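Flanton Author Promises Less, Delivers Second Volume

Heather Lindsay, the Flanton writer whose guide to owning fewer things now runs to two volumes, will bring her "One Drawer" workshop to the Marchand library on Tuesday evening. Admission is $12, or $22 with both books, a bundle that would seem to test the central argument.

Lindsay spent years managing schedules at Wesance, a shipping firm, before quitting to write about having a calmer calendar. Her method asks people to pick a single drawer, empty it, and put back only what they have used since last September. Then they do nothing else for a week. The doing nothing, she says, is where most people slip up.

"They get excited and go after the garage," Lindsay said. "I get emails from people sitting on the garage floor at midnight, and they are not at peace."

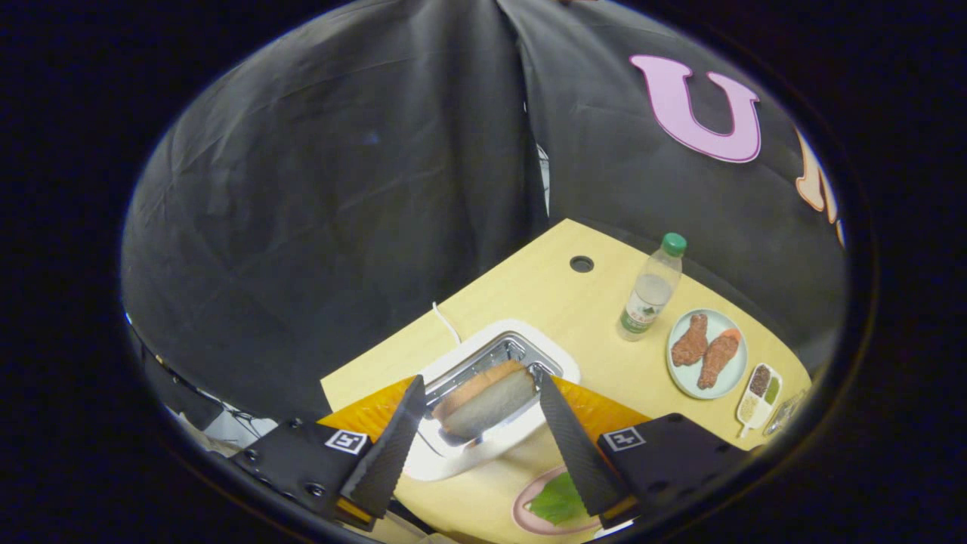 A pink letter U on a black curtain, with a light wooden tabletop below.

The new book, "One More Drawer," came out this month from Vavden, a small press that printed the first one after five others passed. It covers email, holiday gifts and what Lindsay calls the guilt shelf – the place where unread self-help books go to be dusted. She concedes that hers may end up there and has included a page on how to give it away.

Readers of the first volume will notice some changes. The 5 a.m. wake-up is gone, after Lindsay tried it for a full winter and found that she was simply tired earlier. So is the gratitude journal, replaced by a suggestion to thank an actual person now and then, out loud.

The library has room for 100 people, and sign-up is at the front desk. Guests are asked to bring the contents of one drawer in a bag. They are also asked to take the bag home again, a rule added after the last workshop, when the library ended up with a great many phone chargers. Doors open at 6:30 p.m.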